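Nulletti Opens Home Chore Trials to 500 Households

Two-armed machine can clear and tidy, company says, but is not yet ready to be left alone 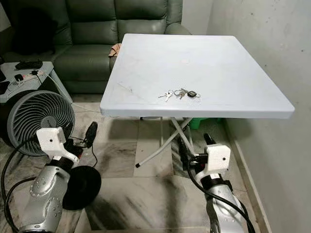
ARKLEY, Mar 27, 2020 – Nulletti today published the first results from its home chores program and said it will begin taking applications from households in September. The company plans to choose 500 homes for the next stage.

The program tests whether a two-armed robot can handle ordinary jobs in lived-in rooms: picking up keys, folding a cloth, wiping a table, moving light furniture to clean the floor. Each job was attempted 1000 times.

Results were mixed. Picking up small items from a flat surface went well in most attempts. Soft items were harder, and cables on the floor remain a problem. Work that takes a person a minute can take the robot ten.

"We are often asked if a machine can do the housework yet," the company said in a statement. "For a few chores, with someone in the room, yes. For a whole house, no."

Grippers for the trials were developed with Teixeira, which will supply 200 more pairs for the next stage. Culline will handle installation and repairs.

Nulletti has not set a price or a sale date. Applicants need one room on a single level – stairs are not supported – and an adult at home during each session.

Application forms will be available from the Nulletti office in Arkley.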